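Jodelell Audio Editor: Progress Report to the Herelora Fund
July 2020

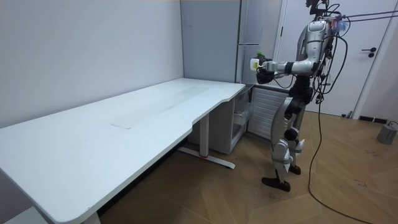

The long white desk at Olton.

Since our last report in February, the team has finished the new mixing engine. Rosaire Tremblay rewrote the part which handles plug-in delay, and the tracks now stay in time when a session is opened again at a different sample rate. Ilona Szűcs tested it with 572 old session files. Two of them still do not open correctly; both use a tempo map from the first beta.

The work on MIDI export is three weeks behind the plan. Emese Dudás was needed for the installer, and this task took more time than we had expected. We ask you kindly to accept a later date for this item. The budget does not change.

Gebhard Thaler has prepared the user guide in English and German. The chapter on automation is still missing.

In the next period we will correct the meter display and begin the closed test with the Bakos studio.

Jessie Guthrie
Project lead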